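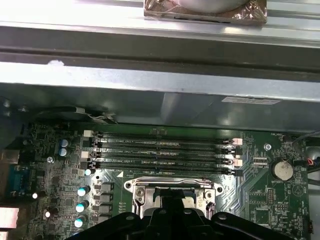
About Brernesus

We take old servers and workstations apart, find out what is still good, and put the good parts back to work. That is the whole business. You will have read a lot of company pages promising to transform the way you think about hardware. We have read them too, and we still think about hardware much as we did before.

Brernesus was started by Kanini Rashidi, who had spent years buying refurbished machines for other people and was tired of what turned up. "Fully tested" usually meant that someone had pressed the power button. "Grade A" meant the lid had been wiped. One supplier sent a machine with the memory in the wrong slots and a certificate saying it had passed 88 separate checks. She asked to see the list of checks and never got it. She kept the certificate and it hangs by the kettle.

Our own list has far fewer lines, and you can have a copy if you ask.

What we do

Most of what comes in is dual-processor kit from offices, colleges and small hosting firms. The memory comes out first, then the processors, then whatever cards and drives are left. Each board is looked at under a lamp before it goes anywhere near power. We look at the socket, the latches on the memory slots, the connectors and the screw holes, and we write down what we find in plain words. If a latch has been swapped for one of a different colour we don't care, provided it holds. If it doesn't hold, it gets replaced or the slot is listed as faulty.

Memory is tested overnight, in the board it will be sold with. We have been told this is a waste of electricity. Perhaps it is. The people who told us so were selling a ten-minute test.

Drives are wiped or crushed, and you choose which. We don't put used drives in machines we sell unless the customer has asked for them in writing, and even then Kanini will probably ring up to argue.

The workshop

We rent 1096 square feet behind the old Rarkton depot, a good part of it taken up by shelving. There are benches down one side, and a packing table that is supposed to be kept clear. Parts waiting for a decision go on the shelf by the door. Some have been waiting since last November.

Every chassis gets a number when it arrives and keeps it until it leaves. We moved the records to a system called Fireck, which was sold to us as something that would save hours every week. It has saved us a few minutes and lost one pallet. We found the pallet. We still write the number on a bit of tape as well.

What we don't claim

We don't say we are green. Keeping a machine going for a few more years seems better to us than shredding it, but an old server can be a hungry thing, and there are cases where you would do better to buy new. If yours is one of them we will say so. This has cost us sales and we would like some credit for it.

We don't offer a lifetime warranty, having never met one that lasted a lifetime. Ours runs for 400 days from delivery. It covers parts and labour, and it does not cover liquids, lightning or your brother-in-law.

We don't have awards. You can buy most of them – we get the emails.

The Tai range

Tai is the name we give to the machines we rebuild and sell under our own label. They are ordinary tower workstations with the dead parts replaced and the fans cleaned. The name is short and fits on the sticker. Each one comes with its test sheet, including anything that is wrong with it: scratches, a missing drive cover, a memory slot we would rather you left alone. Unit 1425 has a dent in the side panel and has been on the list for ages, so make us an offer.

Selling to us

Send a list of what you have. Photos help, particularly with the lid off, and please leave the dust where it is. We will give you a price before we collect and we won't drop it on the doorstep unless the machines are different from the ones on your list. If they are worth nothing we will tell you that too, and say what it would cost to have them taken away.

Visiting

You are welcome to come and watch your machine being tested, though it is very dull. Please ring first. The kettle is on at half past ten and again at three, and the bell on the depot side doesn't work, so knock.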